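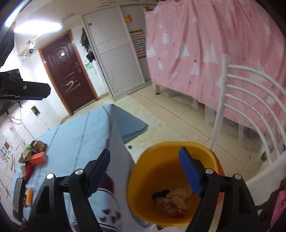
Section 4. Setting Up and Zeroing the Brokavum Platform Scale

The Brokavum weighs one animal at a time, up to 2625 pounds, on a platform carried by two load bars. It must be leveled, connected and zeroed before the first animal crosses it, and zeroed again each time it is moved. You will need a carpenter's level, the shims from the hardware bag, and a bucket for the small-load check in 4.3. Any feed or scrap bucket will do, such as a round orange-yellow plastic one, but tip out whatever is in it first. Even a small pile of food scraps in the bottom will throw off the check. Set the bucket aside until the indicator is running.

4.1 Placing the load bars

1. Choose a spot on concrete or on well-packed gravel. Do not set the bars on sod, bedding or frozen mud.

2. Sweep the spot clean. Stones under a foot are the most common source of drifting readings.

3. Lay the bars parallel, with both cable ends on the side where the operator will stand.

4. Lower the platform onto the bars and start all four bolts by hand. Leave them loose.

5. Put the level across the platform, first side to side and then front to back. Slide shims under the low feet until the bubble is centered both ways.

6. Step onto each corner in turn. If a corner rocks, add a shim under that foot and repeat step 5.

7. Tighten the bolts in a cross pattern.

CAUTION: The platform is heavy. Two people should lift it, one at each end. Keep fingers out from between the platform and the bars.

Note: If the scale goes under a squeeze chute, the chute must rest entirely on the platform. A chute leg touching the ground, or an alley panel chained to the chute, will carry part of the load. Leave a gap wide enough to pass your hand through on both sides.

4.2 Connecting the indicator

1. Mount the indicator on a post or panel at eye height. Do not mount it on the chute itself.

2. Run both cables along the ground on the operator side and cover them with the rubber strip. Cattle will step on an uncovered cable and pigs will chew it.

3. Push each plug in and turn the collar until it stops. The left bar goes to port A and the right bar to port B.

4. Connect the battery clips, red first.

5. Press POWER. The display runs through its segments and then shows a number. It does not have to be zero at this point.

If the display shows E2, one of the bars is not being read. Turn the unit off, check both collars, and start again. If E2 comes back, swap the cables between ports to find out which bar is at fault and write this down before you call for service.

4.3 Zeroing and checking

1. Let the indicator warm up for 20 minutes. In December or in any hard cold, leave it on through the morning feeding before you zero it.

2. With nothing on the platform, press and hold ZERO until the display blinks.

3. Set the empty bucket in the center of the platform. Press TARE. The display returns to zero.

4. Pour a known weight of feed into the bucket. The reading should match to within one division.

5. Move the bucket to each corner. The reading should not change by more than one division. If it does, go back to 4.1, step 5.

6. Remove the bucket and press TARE again to clear it. The display must return to zero.

CAUTION: Do not skip step 6. A tare left in memory will be subtracted from every animal that follows, and the indicator does not warn you.

4.4 Choosing a weighing mode

The indicator has two modes. Press MODE to change between them.

CALF is meant for animals under 300 pounds. It takes a short reading and locks quickly, which suits calves that will not stand for long.

STOCK is for everything heavier. It averages over a longer time to smooth out the movement of a cow or bull shifting its feet. For weaned calves near 700 pounds, use STOCK even if they are quiet.

The mode is kept when the power is turned off. Check it at the start of each session, especially if someone else used the scale last.

4.5 Before the first animal

Walk one calm animal over the platform and let it out the far side without weighing it. The rest of the group will follow more easily. Then bring it around and take a reading twice. If the two readings differ by more than the indicator's HOLD tolerance, check for manure packed between the platform and the alley panels.

Record the zero date and the operator's name on the card inside the indicator lid. Tag numbers and weights are entered as described in Section 5.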